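Titaletti Bedside Chores

Version 6, 27 Aug 2020. Maintained by Naheed Paracha.

Can a machine tidy a bedroom yet? We recorded 909 attempts at small jobs, mostly drawers and pillows, so you can form your own opinion. Ours has gone down since June.

Episodes are capped at 50 seconds. A person closes a drawer faster than that, often with a knee. The knee is not in our action space.

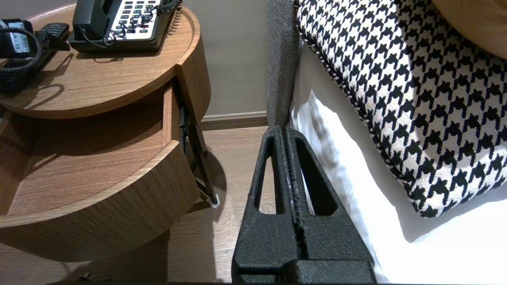 Nightstand with its drawer open, desk phone on top, bed to the right.

Known issues: coiled cords confuse the Okmont grasp planner. Labels for pillows and cushions are used interchangeably. Please don't file another ticket on this.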